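About Us

Stotance. Small mail order shop, big stock list. We sell spare parts for things most people would throw away – kettles, lamps, sewing machines, radios, hand mixers, the odd typewriter. If it's broken and you'd like it not to be, start with us.

How we started

One market stall, one folding table, 13 biscuit tins of bits. Knobs, springs, belts, fuses. Stall was outside the old bus station in Standberg and it rained most of the time. People would turn up with half a lamp in a carrier bag and ask if we had the other half. Sometimes we did. More often we wrote it down and went looking.

The list of things to look for got longer than the list of things we had. So we took on a lock-up, then a bigger lock-up, then the unit we're in now. First printed catalogue went out one November, 80 copies, stapled by hand, with the prices for bobbin cases all wrong. We honoured them. Ouch.

What we sell

Old parts, new parts, and parts made new to fit old things. Most of the stock comes from closed shops and house clearances. We bought the whole back room of Hirell, the electrical shop on the hill, when the owners retired – 619 drawers, most with labels, some with labels that turned out to be for somthing else. Still working through those. If you've ordered a Hirell drawer item and had an email from us saying sorry, it's a different size than we thought, that's why.

Sewing machine parts are the biggest seller. Belts, feet, bobbin winders, light bulbs with the awkward fitting. Then kettles and lamps, neck and neck. Radios are a smaller crowd but they write the longest emails. We like the emails. Please keep sending them, just put the part number at the top.

What we don't sell: anything for gas, anything for cars, phone screens, batteries over a certain size (posting rules, not our choice). No microwaves either. Please don't open up your microwave.

The Bugti range

Our own label. When a part gets asked for again and again and there are no old ones left, we get a batch made. Small firms do the making, we do the measuring and the nagging. First one was a rubber foot for a sewing machine case. Dull little thing, sold out in a fortnight. Since then lamp switches, mixer knobs, belt hooks, a kettle lid catch that took three goes to get right.

Everything Bugti comes in a plain paper envelope with a drawing of where it goes. The drawings are ours. Feel free to copy them for a neighbour.

How ordering works

Search by make, model or what it looks like. "Small brown knob with a line on it" has worked before. If the website comes up blank, email a photo with a ruler or a coin next to the part. We reply within two working days, longer before Christmas.

Orders in by noon go out same day. Everything is picked and checked against the order before it's packed, then checked again for weight – a single screw in a big envelope is easy to miss.
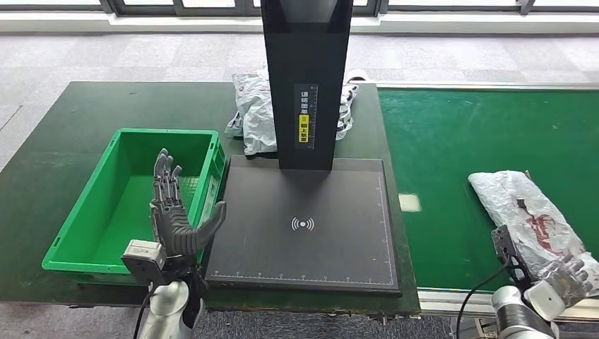 Postage is at cost. One flat price for letters, one for small parcels, and if we've overcharged you by more than a stamp we'll send it back. Overseas is fine for most places but ask first, rates change and the website lags behind a bit.

Returns – 30 days used to be the rule, now we just say be reasonable. Wrong part, send it back. Right part but you've bent it fitting it, get in touch anyway, we may have a second.

Repairs and visits

We don't do repairs ourselves. Sorry. We did for a while and it ate every evening. What we do have is a list of repair people who buy from us and are happy to be recomended. Ask for the nearest one to you. They set their own prices.

Collections welcome if you order first and wait for the email saying it's ready. Ring the bell twice, the first one often doesn't work. Yes we know. We have the part on order.

Got a shed full of old stock? We're always buying. Boxes of mixed bits, shop drawers, old catalogues and service sheets too. Anything up to 1000 pieces we can normally price from photos, more than that and we'll come out with the van.

Page last updated Jul 30, 2023. Opening hours are on the contact page.

Get the parts list by email. Once a month, new stock and Bugti news, unsubscribe whenever. Enter your email address. Sign up

Contact | Delivery | Returns | Privacy | © Stotance, Standberg. All rights reserved. | Back to top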